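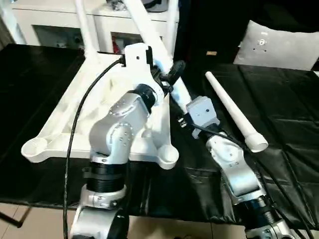
*Los dos brazos en la mesa de montaje, con la pieza triangular y los tubos blancos.*

**¿Cómo reorganizar un puesto de montaje cuando los brazos hacen una parte del trabajo?**

**montaje_tristutby**

Buenas tardes a todos. Pido disculpas por mi español, lo aprendí de adulto. Trabajo en Kirkeck, en la nave de Tristutby, en una sección de 26 personas. Montamos y embalamos artículos para la casa, de plástico blanco: bases, tubos, cestas plegables. Desde marzo tenemos una mesa con dos brazos y la dirección quiere poner más antes del verano.

Mi problema no es técnico. Antes, una persona cogía la base, ponía los tubos, revisaba y pasaba la pieza a la siguiente. Ahora el trabajo está cortado en trozos pequeños. A mí me toca preparar las piezas para los brazos y mirar. Cuando miro mucho tiempo, me canso más que cuando montaba, y no sé explicar esto a mi encargada sin parecer perezoso.

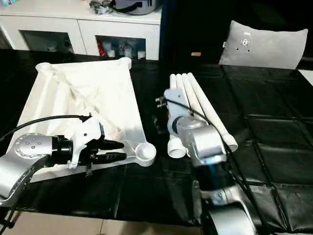

También está la cuestión del ritmo. El objetivo de la sección es de 900 piezas por turno y es el mismo que teníamos sin los brazos, pero ahora cada parada de la mesa se apunta en la hoja como parada del operario. En abril tuve 149 minutos apuntados a mi nombre. En muchas de estas paradas yo solamente esperaba al técnico.

Quisiera saber tres cosas:

- si en otras empresas el que vigila rota con otros puestos, y cada cuánto tiempo;
- quién firma las paradas;
- si alguien ha conseguido que la formación cuente como horas de trabajo.

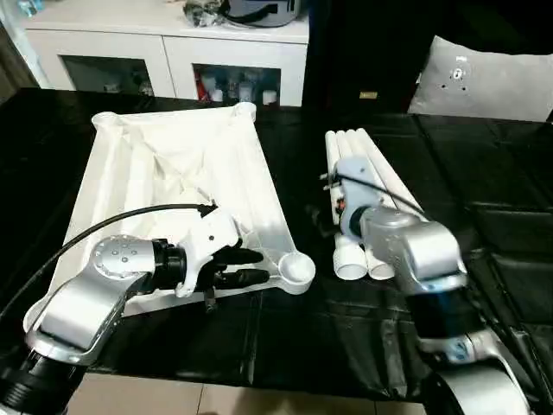 *La zona de la cesta, a la izquierda. Los tubos quedan en el lado del otro brazo.*

Gracias por leer hasta aquí.

---

**pinza_y_paciencia**

Hola. Estuve en una situación muy parecida en Charbonneau, en la línea de muebles de jardín. Te cuento lo que se hizo con nosotros, y tú verás qué te sirve.

Rotación: cada 2 horas. Al principio era medio turno y la gente cometía errores al final, sobre todo después de comer. Lo pedimos por escrito, con las horas de los errores en una tabla sencilla. No hablamos de cansancio, hablamos de piezas devueltas, y fue aceptado en la misma semana.

Paradas: haz dos columnas en la hoja, una para «espera de técnico» y otra para «espera de material». Apunta la hora en que llamas y la hora en que llegan. Con un mes de datos tu encargada tendrá algo para enseñar más arriba, y dejará de ser una conversación sobre ti.

De la formación no puedo decirte mucho. La nuestra fue dentro del turno desde el principio, y no tuvimos que pelear por ella. Mira si tu convenio dice algo.

Una cosa más: pide que os dejen ver la imagen de la cámara de la pinza en una pantalla del puesto. A nosotros nos cambió el trabajo, nos daba algo concreto para revisar.

---

**skuleck77**

A nosotros nos dijeron que era temporal y llevamos tres años. Suerte.

---

**montaje_tristutby**

Muchas gracias, pinza_y_paciencia. He copiado las dos columnas en la hoja de mi turno y la encargada no ha puesto problemas. Lo de la rotación lo presento en junio, junto con dos compañeras.

Pregunté también por la cámara:

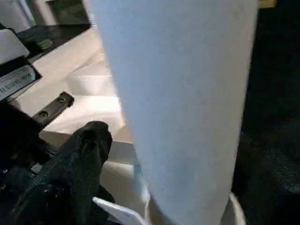
*Vista desde la pinza: un dedo negro al lado del cilindro blanco, muy de cerca.*

Me cuesta entender lo que veo, porque el cilindro ocupa mucho espacio y una parte sale un poco borrosa. ¿Vosotros mirabais esta vista sola o con otra general al lado?

---

**pinza_y_paciencia**

Siempre las dos juntas. La de cerca sola marea bastante. Pide la general en grande y la otra en una esquina.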